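Pastry Assistant (part time), Stilleo Bakehouse, Lellavthorpe

We are looking for a friendly and reliable person to join our small kitchen team from November. Stilleo makes bread, savoury pies and slices for our own counter and for two cafes in the neighbourhood.

Your work will be mainly in the preparation of doughs and fillings, weighing of ingredients, and finishing of the morning trays. You will also help with the labelling of orders and with the washing up, which we all share — the owner too.

Shifts start at 5 am and finish at 9 am, with possibility of extra hours before the holidays. It is important that you can arrive on time by your own transport, as the first bus comes too late for us.

We would like you to have:
Experience in a commercial kitchen, also a short one
A current food safety certificate, or willingness to obtain it
Good organisation and a calm manner when it is busy
The right to work in this country

Training on the Brestus oven will be given in your first fortnight, and this time is fully paid. Aprons are provided, but please bring closed shoes with a good grip. Bread for your household is free of charge.

To apply, please send your resume and a few lines about yourself to Anathi Zulu, or leave them at our counter on Mnguni Street.
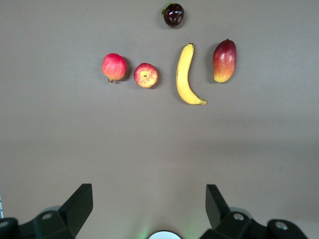

Applicants who are invited will do a paid trial of 2 hours in the kitchen. We will answer every application, also when the answer is no.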